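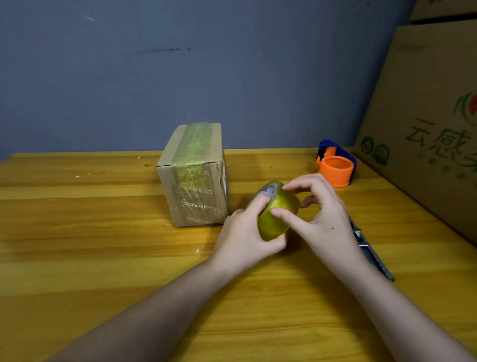 Packplatz: Kleiner Karton und Klebeband auf dem Tisch, beide Hände an der Rolle.

Protokoll der Besprechung vom 21/08/2019
Thema: Mietangebot Fondmont, Packzelle „Plamine“
Anwesend: Annag Semple (Leitung), Mercy Were (Versand), Einkauf, Protokoll

1. Angebot
Fondmont bietet die Plamine für 2436 Euro Monatsmiete an, Mindestlaufzeit bis März. Laut Prospekt verschließt der Roboterarm 110 Kartons pro Stunde. Annag Semple fragt, mit welchen Kartons das gemessen wurde. Der Einkauf hat dazu keine Angabe gefunden. Die Zahl wird vorerst nicht in die Rechnung übernommen.

2. Rückfragen an den Anbieter
Wer fädelt das neue Band ein, wenn die Rolle leer ist? Im Prospekt steht „automatischer Bandwechsel“, im Anhang dagegen „Bandanfang bedienerseitig vorbereiten“. Damit bliebe das Suchen und Ablösen des Bandendes bei uns. Ebenso offen: gebrauchte Kartons mit runden Kanten, Nachkleben bei Falten, Messerwechsel. Der Referenzbetrieb Nalthorpe verpackt nach Kenntnis des Einkaufs nur eine einzige Kartongröße und taugt als Vergleich wenig.
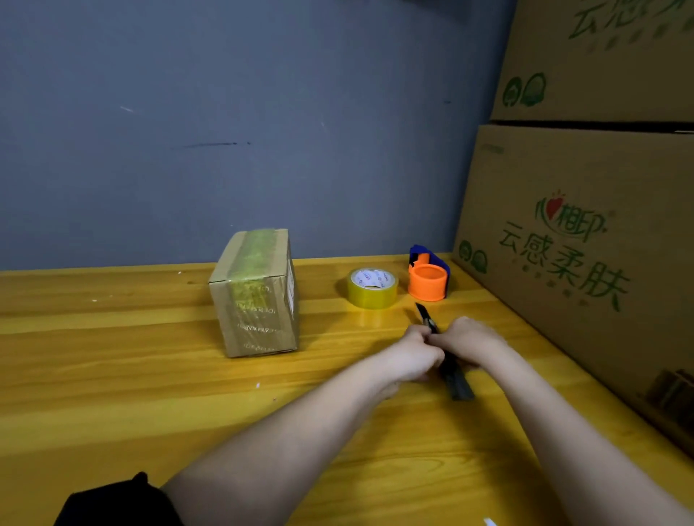 Handarbeit mit dem Cuttermesser, Band und Abroller in Reichweite.

Mercy Were wandte ein, man solle das Angebot nicht am Bandwechsel allein messen; bei den Standardgrößen könne der Arm durchaus entlasten, und ein Probelauf koste zunächst nur Zeit. Annag Semple hält dagegen, dass der Aufbau zwei Tage dauert und in dieser Zeit ein Packplatz ausfällt.

3. Beschluss
Keine Unterschrift auf Grundlage des Prospekts. Fondmont soll fünf Kartons aus unserem laufenden Bestand vorführen, darunter gebrauchte. Der Einkauf holt ein Gegenangebot von Thân ein. Wartungskosten schriftlich nachfordern.

Punkt 4 (Regalbeschriftung) vertagt.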